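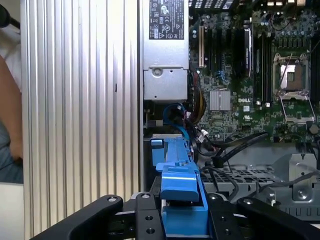 Sevow two-jaw gripper, flat jaw set, reviewed after three months

We take apart retired office desktops for parts, and since last fall one arm has been doing some of the drive rails, clips and small covers. The arm was fine. The gripper it came with was not, so in December we bought the Sevow and put it on the same wrist. I have also had time with the Bassi parallel gripper at our other bench, and I'll compare the two where it makes sense.

What you get

The box has the gripper body, a perforated mounting plate, one set of flat black jaws, a bag of screws and a cable. No case and no spare screws. The printed guide is short, and the wiring page is for an older connector, so download the current one before you start. The jaws are sold separately as well, and a replacement pair cost us $219. That is a lot for two flat pieces and a handful of screws.

Mounting

The holes in the plate are the best thing about this gripper. We had it on the arm in half an hour, with no adapter. The Bassi needed an adapter ring, which added length at the wrist and took away reach inside a case. With the Sevow we could also bolt a small cable guide to the plate without drilling anything.

The jaw screws are easy to reach from outside. Use thread locker. Two of ours worked loose in the first week, and the first sign was parts sitting slightly crooked in the grip.

Gripping

Plastic drive rails are a good test. They are long, light and slick, and they have a tab on the end that catches on everything. The old gripper pinched them too hard and bent them, or let them swing. The Sevow holds a rail straight enough to steer the far end past cables and the power supply, provided you grab it square. Grab it at an angle and it will turn in the jaws as soon as the tip touches something.

Force is set in steps through the Punell controller. The low steps are usable, and we run rails on the second one up. Above the middle of the range it gets strong in a hurry, and I would keep it away from thin plastic. The Bassi has finer control here, and if you handle mostly fragile parts that could settle the question for you.

The bare jaw faces are too smooth for glossy plastic. We put thin rubber tape on them and change it when it starts to peel. Bassi includes pads in the box. Sevow should too.

Room to work

An open case looks roomy until you put a gripper in it. The Sevow's jaws spread wide to both sides, so you need clear space left and right of the part as well as above it. Over a motherboard this is mostly fine. Next to a drive cage or a side panel it is tight, and we have scraped a few panels. The Bassi is narrower and gets into corners better, though it hangs lower because of the adapter.

Loose wiring is a problem for both. SATA cables and power leads drift into the path and neither gripper will tell you it has caught one. We tie them back by hand first.

Camera view

We run a small camera at the wrist – a Bamanow, the cheap one – and the Sevow leaves it a decent view. Both jaws show at the bottom of the picture, with the part between them and the work beyond. With the Bassi, the body covered so much that we had to move the camera out on a bracket, and then it bumped into things.

Bright metal is hard on the Bamanow. Fins and bare panels wash out under our bench light, and the automatic exposure makes the rest go dark while it adjusts. Fixed exposure helped. So did moving the lamp.

Controller

The Punell unit works with both grippers, so I can't blame it for the differences between them. It starts quickly and has kept its settings through two power cuts. The menu is slow. Changing the force takes three screens, and there is no way to save a setting under a name, so we keep a list taped to the lid.

Wear

After three months the jaws have some scuffs and the finish has gone dull near the tips. There is no play in the movement that I can feel. The cable jacket has a rub mark where it passes the wrist, and I have added a sleeve there.

Would I buy it again

For desktop cases, yes. It mounts easily and it handles long plastic parts better than the one it replaced. For laptops or anything smaller I would take the Bassi and put up with the adapter. Either way, buy rubber tape and thread locker at the same time.

Four stars out of five. It loses one for the price of the jaws.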